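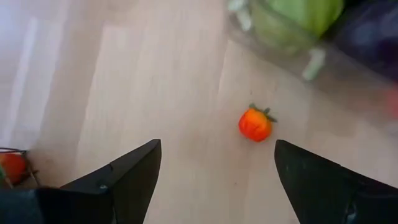
2 min read

Open Day at Destorham: Your Questions, Answered With Some Patience

28 Oct 2023, at the Destorham robotics workshop. Answers by Farah Krishnan, who also runs the front desk that day, so please read them before you ask her again.

What will I see?
A robot picking up toy groceries from the floor. A gripper with two black fingers comes down to a toy strawberry, closes, lifts, and takes it to a bin. Then it goes looking for the next thing. People have been known to watch this for longer than they watch their own children's recitals.

Why toys? Why not real fruit?
We tried real strawberries in the spring. Ask the carpet in the Rumosholm building. Toy ones can be dropped all afternoon and keep their leaves on.

Why is it on the floor?
Things fall on floors. A robot that can only tidy a nice clean table is of limited use to anyone with a toddler, and the floor is also where we had space.

Is someone steering it with a joystick behind a curtain?
In the morning session, yes, minus the curtain. An operator drives the arm in full view and you can heckle politely. In the afternoon Costa, our control software, takes over and makes its own mistakes.

How does it know where the strawberry is?
There is a small camera down by the gripper, so it sees more or less what its fingers see. A screen next to the demo area shows you the same view. It blurs when the arm moves fast. You may feel a little seasick; the chairs are on the left.

How often does it miss?
Before last year's open day we logged 3,858 attempts, and 473 of those were misses. Most were round things that rolled. This year's tally will be on the whiteboard, in whatever handwriting is available.

Can I have a turn?
Yes, in the morning. Sign up at the desk. Turns last 6 minutes, which feels short until you have spent four of them chasing a tomato.

Can my kids come?
Of course. Under-tens need an adult, and everybody stays behind the yellow tape while the arm is moving. The robot does not know what a shoelace is and we would like to keep it that way.

Can I buy one?
No. Lunamitz, the project this all belongs to, is research. If you want your kitchen floor tidied by Christmas, we suggest a broom.

Is there parking?
Two spaces, both taken by people who work here. Use the lot behind the library.

Will there be food?
Coffee and cookies in the hall. Anything you find in the demo area is plastic, including the green leafy one. Somebody checks every year.

What if I have a question that isn't listed?
Bring it along. Farah is at the desk until four, and after that she is at home.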